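Jimau says its new gripper beats the old one. The test was a simulation

Gripper maker Jimau claims its Dirodon fingers drop fewer kitchen items than the older Addo model, and published its comparison on Friday. Before anyone rips out their Addos, it's worth looking at how the numbers were made.

Each gripper got 38 attempts on a two-armed setup. Addo failed 6 times, Dirodon 4. A gap of two drops could easily vanish if you ran the whole thing again, and Jimau ran it once. All of it took place in Ullatero, a simulator, on a marble counter laid out with a knife, a plate, a pear and an open cardboard box.
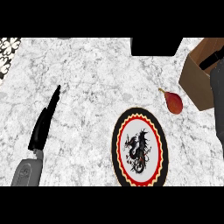

What the test leaves out

Simulated objects are only as slippery, heavy or soft as the software says they are. Jimau hasn't published its friction settings, and it hasn't said how many of the failures involved the knife, easily the nastiest thing on that counter to hold.

"I'd want to see the same trials on a real bench," said Yayra Atinga, who tests grippers for a living and wasn't involved. "If they've tuned the contact model for the new fingers, the old ones never had a chance."

Jimau says hardware trials will follow in September. It did not give a price for Dirodon.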